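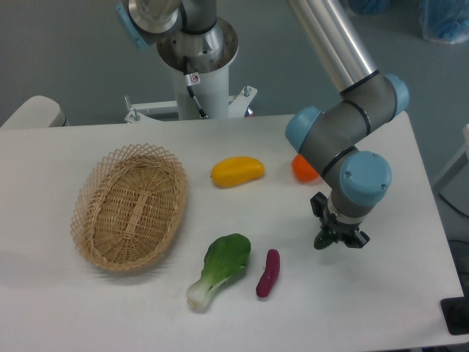 Most of you came to this module thinking weaving means cloth, so I'm going to spend the first session pulling that apart a bit. Weaving is one set of strips going over and under another set, and people were almost certainly doing it with grass and split stems long before they had a loom. Take the oval basket on the white table. The bottom is woven tight, then the rim flares out and the weave opens into a diamond lattice, so you get two quite different structures in one piece of work. There's a raised braid running down the middle of the base as well, and I'd like you to keep that braid in mind when we get to week three and start talking about ribs.

Some words first. The uprights (the ones that stay put) are stakes. The ones that travel round are weavers. If you've done any reading already you'll have met "warp" and "weft", which do the same two jobs, and I really don't mind which pair you use in your essays as long as you don't swap halfway down the page. Last year somebody did this in every paragraph and I had to draw myself a little key!

Plaiting is where both sets are active and neither is really in charge. Twining is where two weavers cross each other between every stake, which gives you a firm, slightly bumpy wall. Coiling isn't strictly weaving at all, it's closer to sewing, because you're stitching a long bundle to itself as it spirals round. I still teach it here. The museum people file it under baskets and so do I.

Now, willow. We'll be using willow for the practical in January and it needs soaking, so please read the sheet Chunhua Guo has put up by the sinks before you touch anything. Brown willow (bark still on) wants days in the trough. Buff and white want far less, and if you leave them in too long they go slimy and smell dreadful. Once it's soaked, wrap it in a damp towel overnight, what basket makers call mellowing. I skipped this for years and wondered why my rods kept cracking at the turn.

You'll each get a bundle of 50 rods. Sort them by thickness before you start, thick ones for stakes, thin ones for weaving, and anything with a nasty kink goes in the box by the door for Lihua Shi's first years, who use them for practising cuts. Always cut on a slant.

A common worry is the base. Everyone's first base domes the wrong way. Press it with your thumbs as you go, more than feels polite, and aim for a slight rise in the middle so the finished basket sits on its outer edge and doesn't rock. If it has gone really wrong by row 9, undo it. Ask me or Ruoxi Tang, we've both unpicked plenty.

Reading for next time: the Drusmont chapter on split-wood baskets, pages 109 onwards, stopping where he gets on to trade routes (lovely stuff, but it's for the spring). The library copy is on short loan. Hằng Võ has also lent us her notes on bamboo splitting, and they're in the blue folder in room 921. Please don't take the folder home.

Bring an apron, a sharp pencil and a bodkin if you've got one. Secateurs are provided.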